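Wakance Building, shared kitchen and break area
Monthly safety checklist, December, with comments
Building no. 3715, second floor

Mark each line OK, FIX or N/A. Anything marked FIX goes on the Grustgate work list the same day.

1. Counters and surfaces
Wood counters wiped and oiled: OK
Seams checked for gaps and swelling, mainly near the sink: OK
Splinters or raised grain along the front edge: FIX, one spot left of the sink, sand and oil
Window blinds open and close, cords tied up out of reach: OK 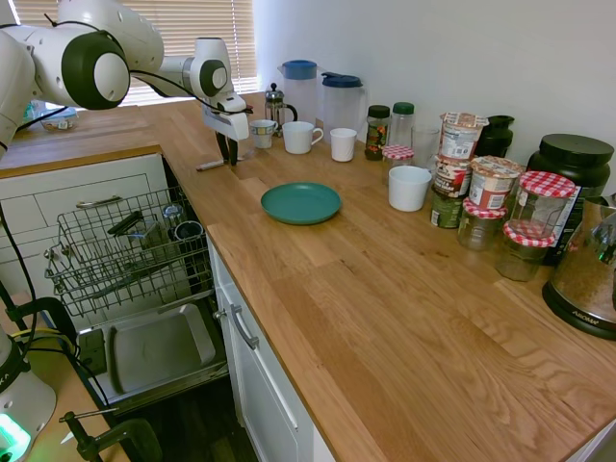 Reader comment, second floor: The oil was still tacky on Monday morning and my sleeve stuck to it. Could it be put on at the end of the day, please?

Agreed. Oiling moves to after 6 p.m. starting next month, and a card will be left on the counter overnight.

2. Electrical
Outlets near water trip when the test button is pressed: OK
Kettle cord and plug: OK
Toaster crumb tray emptied: FIX, again
Refrigerator plugged straight into the wall, no power strip: OK
Microwave door seal clean and closes flat: OK — the hinge is a little stiff but it latches

The Lurkora timer on the water heater was an hour off. It has been reset. Check it again after the clocks change.

3. Food storage
Refrigerator at 40 degrees or below: OK, read 38
Open items labeled with a date: FIX, six tubs without one
Lids fit and are not cracked: OK
Dry goods off the floor: OK
Signs of mice or ants: none found

Tubs with no date will be thrown out on Friday afternoon. The marker pen is on a string by the refrigerator.

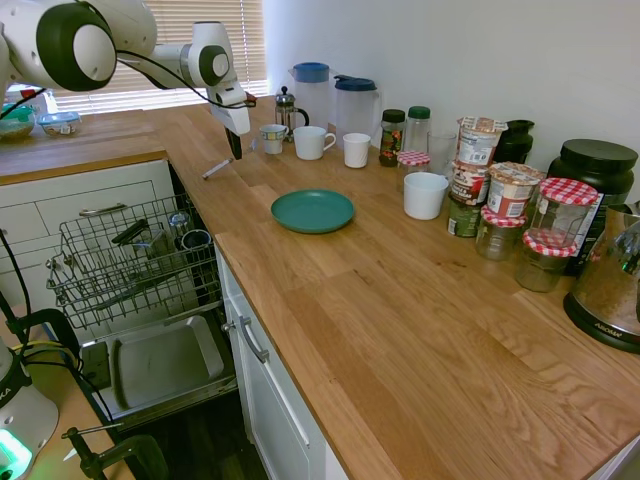

Photo: Wakance Building Services

4. Fire and exits
Extinguisher in place, gauge in the green, tag punched: OK
Fire blanket on its hook: OK
Exit door opens fully: FIX, recycling bins were in the swing of the door
Smoke detector test: OK
Nothing stored on top of the cabinets: OK

The Schwerdtfeger door closer is slow and does not always pull the door into the latch. It was adjusted once already, in the fall. If it fails next month, replace it. The work list allows up to 200 dollars without a second signature.

5. Glass, sharps and hot drinks
Knives in the block or the drawer, not in the sink: OK
Chipped cups removed: OK, 19 kept, two thrown out
French press glass free of cracks: OK
Broken glass box present and not full: FIX, full to the top
First aid kit has burn gel and small bandages: FIX, low on bandages

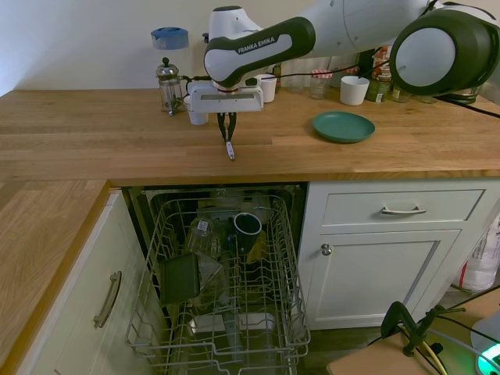 Someone on the first floor asked whether the broken glass box could also take light bulbs.

It cannot. Bulbs go to the supply room in their own sleeves.

6. Floor
Mat at the sink lies flat: OK
Wet floor sign where it should be: OK
Loose tile by the back door: FIX, carried over from last month

Next check: first Monday of January, before 9 a.m.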